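COMMUNIQUÉ DE PRESSE

Batemgate, le 18/03/2023

Zurkard ouvre à Batemgate un service de pliage et de rangement du linge à domicile

L'entreprise Zurkard propose désormais aux habitants de Batemgate un service de remise en ordre du linge et des armoires, assuré au domicile des clients. Il était jusqu'ici réservé au quartier Castillo, où il a été lancé en septembre. Depuis cette date, 3 958 vêtements y ont été pliés et rangés.

Chaque visite est faite par 2 intervenants et dure une demi-journée. Le travail commence dans la chambre. Les vêtements sont sortis de l'armoire, posés sur le lit par petites quantités, étalés à plat, puis pliés au format des étagères ou des tiroirs. Les manches longues sont rabattues vers le milieu du dos et le col reste à l'extérieur du pli. Les pièces à repasser ou à recoudre sont mises de côté et signalées au client. Aucun vêtement n'est jeté ni donné sans son accord.

Zurkard n'apporte ni table ni planche. Le lit du client sert de plan de travail, avec sa couverture habituelle, à condition qu'elle soit propre et bien tendue. Les boîtes et séparateurs de tiroir, en option, sont fournis par Grarex.

Le service est proposé à l'unité ou par abonnement de 4 visites par an, une par saison. Les changements de garde-robe d'hiver et d'été représentent la plus grande part des demandes reçues à Castillo. À Batemgate, 18 foyers sont déjà inscrits pour les premières semaines.

Les réservations se font par téléphone ou au comptoir de Zurkard, aux heures d'ouverture du magasin. Une liste des vêtements rangés, tiroir par tiroir, est remise sur demande à la fin de la visite.

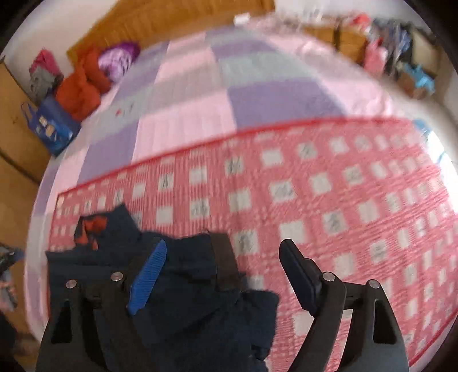 Vêtement sombre sur le lit, couverture à carreaux.
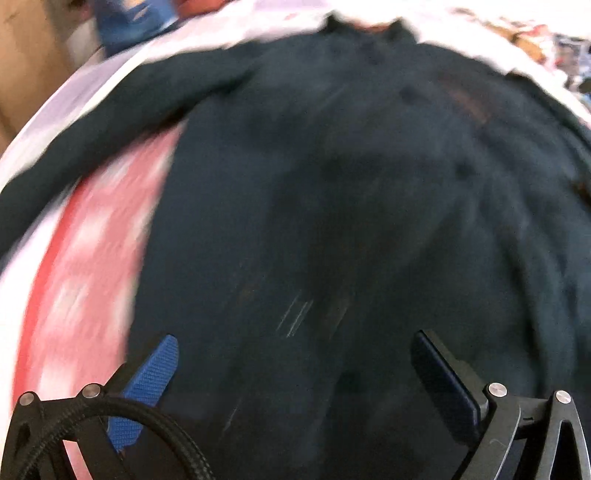
Rowena Mercado se dit satisfaite du pliage, mais regrette que les draps-housses ne soient pas compris dans le tarif de base. « Ce sont eux qui prennent le plus de place dans mon armoire, et je n'ai jamais su les plier correctement », précise-t-elle. Elle souhaiterait aussi que les visites puissent avoir lieu en soirée.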